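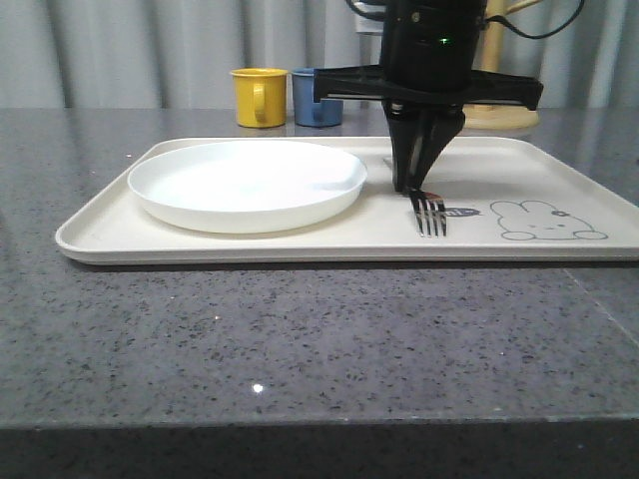 3.2 Tableware and setting

The study considered how people lay a place for one on a serving tray when the storage area and the eating area share a single counter. Participants were recruited through the Sturnthorpe housing office in November. A total of 192 adults completed the task, each working alone and without a time limit. Sessions were coded independently by Sugden and Mamo, and disagreements were settled by Tunstall.
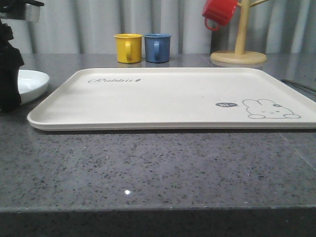
Instructions were kept short. Participants were told to prepare the tray as they would for a light meal at home, and to stop when they considered it ready. They were free to leave any item unused. The coding scheme, adapted from the earlier Haldane survey, recorded six kinds of action, including placing, turning, and returning an item to the counter. In all, 554 actions were coded.

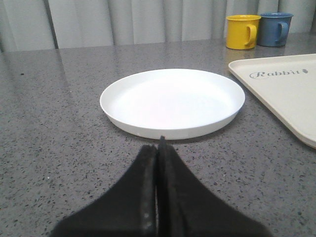
Figure 2. Plate on the counter beside the printed tray.

Position of the plate was treated as the main outcome. A plate set down on the counter was coded separately from one set on the tray, even when the two were close together. Orientation of the tray was noted at the start of each session and again at the end.

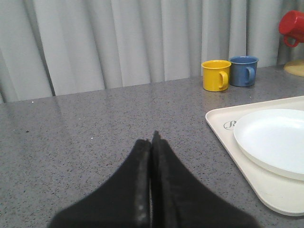 Drinkware raised a separate question. In pilot sessions, several participants asked whether a mug belonged to the setting at all, and the written instructions were left silent on this point. Two mugs standing side by side near the back edge of the counter were coded as stored, whichever way their handles faced. A mug moved forward but not placed on the tray was coded as pending, a category that Ekanayake and Cheetham had found useful in their work on shared kitchens.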